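Cudgate Veterans' Kit Exchange began with a garage full of boots. Serving soldiers leave Clusstead barracks with more webbing than they arrived with, and their families would like the spare room back.

We take in surplus uniform, bergens and mess dress, mend what can be mended and pass it on to cadets, reservists and anyone recently posted somewhere cold. Last year that came to 3,000 items, 299 of them left gloves.

We have 32 members and 2 sewing machines — one of which works in September. 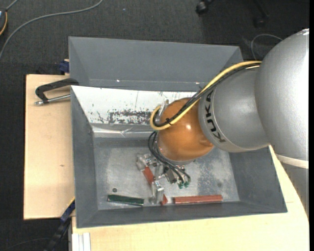
Medals are another matter. We don't buy, sell or value them, however nicely you ask, but we'll help you trace the family. Drop-offs are at the Nuveck Road door. Please empty the pockets first.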